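April 14, 2023
Notebook, Cindanis table station, tabletop set

Started the morning by reading the notes from Shahla Shirazi about the last batch. She went through 114 episodes and marked which ones she would not give to the training. Most of her marks are for the same fault: the hand closes before the fingers have come down low enough, and the operator then corrects with a long sideways push. The policy learns the push very well. We should delete these, also when the piece arrives at the correct place in the end.

Target for the Trarnavlow set stays at 1000 accepted episodes. Accepted so far is 400, and I don't count the ones from December, which were recorded with the old wrist calibration.

For the chess task I changed the instruction text. Before it was "play a move", and every operator understood it differently. Now it says which piece and to which point, for example "move the left cannon to the middle". The pieces are small and stand close to each other in the back rows, so the thumb easily comes over a neighbor. I ask the operators to stop above the board for one breath before they go down. It costs a little time per episode but the segment borders are much easier to find afterwards.

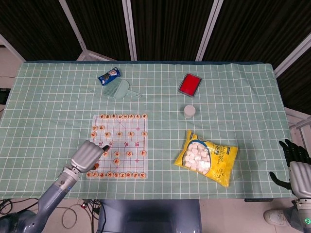 The other objects stay on the cloth during the chess episodes. Krasniqi asked if we should clear them, and I prefer to keep them. The same layout must serve for the brush and the marshmallow bag tasks, and the model should learn to leave alone what the instruction does not name. Between episodes we shift them by one or two squares of the cloth and turn them a little. The ink pad only gets shifted, with the closed hand, until I know how to clean the fingertips.

Problem in episode 1721: left hand stream has a gap of some frames, right hand is complete. I looked in the log and found a restart of the glove driver (Femetti version, not ours). Episode is set to rejected. If it comes again I will go back to the previous driver.

Still open:
- write the rule for when a touched neighbor piece makes the episode bad. My proposal: if it leaves its point, reject.
- ask Shahla if she wants the idle right hand in the action vector or masked.
- second operator needs the new instruction list before the next session.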